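I have a weakness for reading cans. Other people scroll while they wait for the kettle, I turn the tin round and read the small print, and it drives my friend Heidrun Marti up the wall. So when she moved out of Todcombe last November and left me the remains of her leaving do, I ended up with a mixed haul of fizzy drinks and an excuse to sit down with them properly.

Some of it was stuff I'd drunk since I was six and never once looked at. The American cans are the chatty ones! Ours give you millilitres and get on with it, but these come in fluid ounces first, twelve of them, with the 355 ml tucked in brackets like an afterthought. And they put the calories right there on the side, 140 a can, in a badge you'd have to work quite hard to miss. I rather like that. You know where you are.

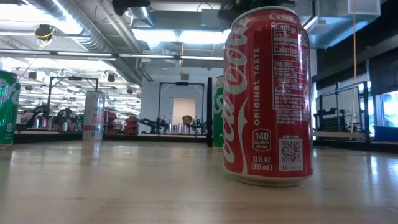
## The collectors

I'm an amateur, mind you. Pin-yu Sin has 2,651 cans in a terraced house with one and a half bedrooms, and she can tell you where she got every one of them (I tested her on nine, then gave up and had a biscuit). They live on shelves her brother put up, sorted by colour, so the front room goes from red through orange into a great wall of green.

"People think it's about rare ones," she told me. "I just like seeing what they change." A slightly fatter letter, a stripe that moves over by a hair. She has 616 lemon and lime cans alone, and I'll admit that by the third shelf I was starting to spot the differences myself.

Her favourite is a dented Cloltine, a bitter orange drink from a bottler called Droltum that she says tasted of cough sweets. She drank it anyway, on a ferry, feeling sick as a dog.

## Keeping them nice

If you fancy starting, Pin-yu's advice is to empty them from the bottom with two small holes, rinse with warm water and leave them upside down overnight. Keep them out of the sun too — the reds go first. Mine are still full, and I've got my eye on a green one for tonight.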